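Workshop notebook, obituary desk, January

Brilten job, continued from the last page. The family of the late Mr Gasser want the notice, the order of service and the memory card done together, all in the same type. Heidrun Ammann took the call. Her notes say "simple, dignified, mention the accordion", underlined twice, so the accordion goes in the first paragraph and dignity will have to fit round it.

First draft came to 911 characters. The paper's limit for the small box is well under that, and the next box up costs more than the family wish to spend on adjectives. Took out "beloved" (used three times), "sadly" and a sentence on his opinions about hedges. Kept the hedges themselves, as he planted them.
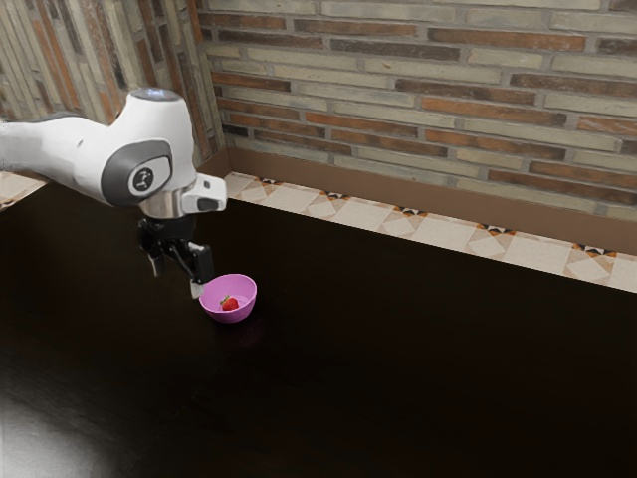
Survivors. The daughter's list and the son's list do not agree. Hers has five grandchildren, his has three. Rang both. He had left out the two by his own first marriage, and asked me to add them without making a fuss of it. Added, in order of age, no fuss.

The old spelling trouble is back as well. The Civar template swaps ü for a plain u whenever the text goes through the export, so the brother-in-law came out as Engelbert Buhler on the proof. Mr Bühler has already been misspelt on his own wedding invitation, he tells me, and was good about it, but he did ask for a second proof. Fix for now: type the name in last, after export, and don't touch the file again. Whoever opens it to "just check something" can ring him themselves.

Still to settle: "passed away" or "died". Daughter wants the first, son the second. Heidrun suggests "passed away" in the paper and "died" on the card. I have written worse compromises into this book.

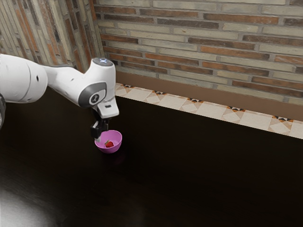 Strawberry in the pink bowl, arm above.

Cards. Ran 60 on the cream stock. The Manico cutter is pulling to the left again, so the margin is generous on one side and mean on the other. Recut the lot with a spacer taped to the guide. Lost three. The tape is not a repair, please leave it on until there is one.

Service is Saturday at 11 a.m., so the cards need to be boxed the afternoon before. Son will collect. Order of service is waiting on the second hymn, which the organist says she can play and the family say they can't sing.

Donations line: they want "no flowers, except from the garden club". Left as dictated.

To do: second proof to Mr Bühler, hymn number, invoice in two halves (daughter's idea). New blade for the cutter, asked for again.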